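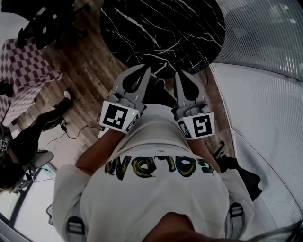

The round black marble table has become the thing people buy when they have finally grown tired of oak. It is heavy, it is cold under the wrists in November, and it shows every fingerprint from here to the front door. Sales are brisk.

Premolton, which has sold sensible rectangles for years, now lists 6 round tables, all of them dark and all of them veined in white. The smallest costs 450 dollars. The one you will want costs 800, and delivery means two movers and a frank talk about your stairs.

A circle has its charms. There is no head of the table, so the family tyrant must govern from wherever he lands. There are also no corners, and a toddler can take the turn at full speed. What you lose is the wall. A round table wants the middle of the room, with bare floor on every side, and it will make you move the couch to get it.

Wood planks suit it best, ideally in those brown and gray shades that hide crumbs until company comes. Maletti pairs its marble with rugs, a brave choice for anyone who eats soup.

Then there is the care. Lemon juice etches the polish. So does red wine, vinegar and most of what makes dinner worth having. Kárason sells a sealer that goes on twice a year, and a set of felt coasters your guests will set their glasses next to.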